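3.2 Sample and Measurement

The sample consists of 2,738 unsecured installment loans issued through the Prandside platform to households in the Tustik region. Each loan was followed from the month of disbursement until it was repaid, refinanced or written off. Loans with a first payment date later than July were dropped, as their repayment records were too short to classify.

Default is defined as a payment more than 86 days past due. The threshold matches the internal write-off rule used by the lender and is slightly stricter than the one applied in the Canpolat credit register. Results under the register definition are reported in the appendix and differ mainly in the size of the income coefficient. Borrower income is taken from the application form and was checked against payroll deposits where the borrower held a current account with the same lender. 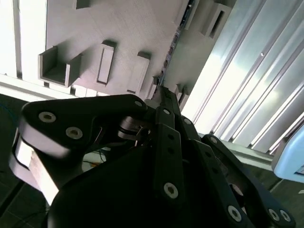
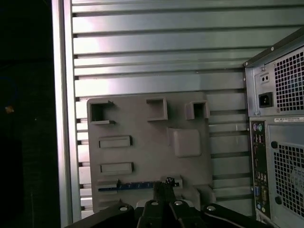 Figure 2. Black gripper with pivoted linkage plates (first image); gray plastic plate on a ribbed metal panel (second image).

Two specifications are estimated. The first is a logit model with the loan as the unit of observation and default as the outcome. The second is a discrete-time hazard model, which allows the risk of default to vary with the age of the loan. Both include the interest rate, the loan term, the ratio of monthly payment to income, and a dummy for prior borrowing from the same lender. Standard errors are clustered by branch.

A concern with the interest rate variable is that it is set by the lender on the basis of a risk score - the same score that predicts default. We therefore use the change in the Wostico pricing schedule as an instrument. The schedule moved all applicants into one of 4 rate bands, and the cutoffs between bands were fixed before individual scores were calculated. Borrowers just above and just below a cutoff are similar in income, age and employment status, but pay different rates.

Refinanced loans are treated as censored at the date of refinancing. This choice could bias the hazard estimates downward if borrowers refinance when they expect to miss a payment. Section 4.3 returns to this point and reports bounds under the opposite assumption, in which every refinanced loan is counted as a default.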